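Folding dark clothes on the bed, the quick way

Posted 18 August 2022

Quick one today, been meaning to write this up for ages. T-shirts, leggings, thin jumpers, all the black stuff that piles up after a dark wash.

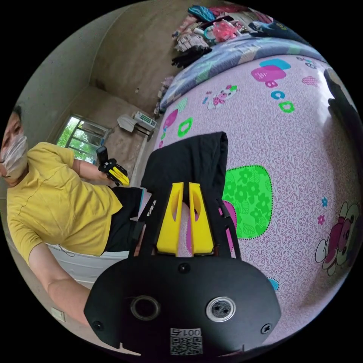 Do you need a folding board to get everything the same size?

A board is handy but you can skip it. Your own hand and forearm will do for a measure, or the first thing you fold can be the pattern for the rest. I used a Lokix board for a bit, lives behind the wardrobe now.

What you need

A bed, made. Sheet pulled tight, duvet off or pushed right down to the foot. Pillows can stay where they are.
A lint roller. I use the Pament one, any will do.
Decent light. Black on black seams are a pain in the evening.
Somewhere for it all to go. Drawer, box, shelf.

Why the bed? Height, mostly. And a light or patterned sheet shows up the edges of dark clothes so you can see if a sleeve has crept out. Plain navy bedding is hopeless for this. Kids' bedding is great, the brighter the better.

Before you start

Check it's all properly dry. Waistbands and underarms are the bits that fool you. Anything even slightly damp goes back on the airer, otherwise the whole drawer smells by September.

Roll the sheet with the lint roller first, then the clothes. I always did it the other way round and wondered why the fluff came back.

Turn everything the right way out in one go. Don't do it as you fold, it's much slower.

T-shirts

1. Lay it face down, neck away from you. Smooth from the middle outwards with flat hands.

2. Fold one side in to the middle of the back. Sleeve folds back on itself so it sits inside the edge.

3. Same with the other side. You should have a long strip, straight down both sides. If it's wider at the bottom, open it up and do it again, it won't sort itself out later.

4. Hem up to just short of the neck. Leave a small gap there or the end goes lumpy.

5. Fold in half again. For a shallow drawer fold in thirds instead and it'll stand up on its edge.

Press down with your palm, don't pull. Pulling is what stretches the neckline.

Leggings and thin trousers

One leg on top of the other, seat sticking out at the side. Tuck that pointy bit in so you've got a straight line. Ankles up to the waistband, then thirds.

Slippery ones (gym leggings, anything shiny) come undone the second you pick them up. Roll those from the ankle end and tuck the roll into the waistband. Not pretty but it holds.

Thin jumpers and long sleeves

Same as the t-shirt, only the sleeve needs to run down the length of the strip. Fold the side in, then turn the sleeve down so it lies parrallel with the edge. Other side the same. Keep the two sleeves from stacking on top of each other if you can, makes a ridge.

Chunky knits: fold in half and leave on a shelf. They take up half a drawer otherwise.

Odd squares of fabric, scarves, pillowcases

Corners to corners, then in half, then in half again till it matches your t-shirts. Start with the longest side or you end up with a long thin thing that flops over.

Stretchy fabric creeps. Fold it loosely, give it a minute, then flatten.

Getting it off the bed

This is where mine always fell apart. Slide one hand right under, fingers spread, other hand flat on top. Lift straight up. If you grab it by one edge the top layer slides off.

Don't build the pile higher than eight or it leans and goes over. Two short piles are better than one tall one.

I've got two Enatska boxes for the deep drawer, and a Lindholm shelf divider that cost 74p in a charity shop and has been more use than either of them. Stand the t-shirts up in a row, fold side on top. You'll see each one without digging, though with black ones you do still end up pulling out three to find the one with the pocket. I've started putting the plain ones at the back and anything with a print in front.

A few things people ask

Creases down the middle: folded too hard, or folded warm. Let things from the dryer cool flat on the bed first.

White bits after folding: it's the sheet. New bedding sheds for the first couple of washes. Put an old towel down.

Can't tell two black tops apart: a little stitch of coloured thread inside the neck label. Takes a minute. Red for mine, green for the ones that can't be tumble dried.

Bed too low for your back: kneel on a cushion next to it, don't bend over it. Or shift the lot to a table and put a pale towel down first.

Underwear and socks I'll do seperately, that's a whole other drawer. Fitted sheets as well at some point, once I've got one to come out square.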